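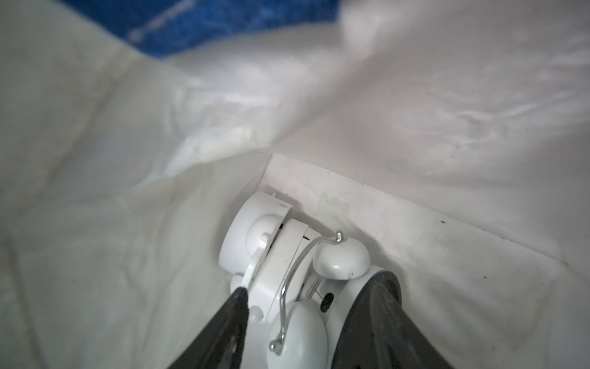
Gradusari, May 8, 2021

Ticket 825: bag sealer on line 9 stops mid-batch
Raised by: Selma Živković, packing
Handled by: Boris Dervishi, Welent
Status: open, awaiting part

Fault as reported: the Jurić sealer trips out after 40 bags or so per batch and shows E4 on the panel. Plain white bags only. The clear ones run without stopping.

Boris: E4 is jaw temperature out of range. Please send the set point and the reading at the moment of the trip.

Selma: Set to 200. Reading drops to the low 170s, then it stops. Restarting clears it for one bag, sometimes two.

Boris: Heater or thermocouple. Check the connector behind the left side cover for play, power off first. Has the film supplier changed?

Selma: Connector was loose, pushed home and tied. Supplier changed in April, the new stock comes from Paltport. It feels thinner and creases at the mouth when it goes in.

Boris: Creasing would give weak seals -- it would not give E4. Treat as a separate matter. Run a full batch and log the reading every ten bags.

Selma: Run done. 200, 198, 191, 183, then E4. Same as before.

Boris: Slow fall under load, so one heater cartridge is probably open. Measure both cold. They should match.

Selma: Left reads normal. Right reads open circuit.

Boris: Right cartridge ordered. Keep line 9 on clear film at the lower setting until it is fitted -- do not raise the set point to compensate. Film creasing moved to its own ticket.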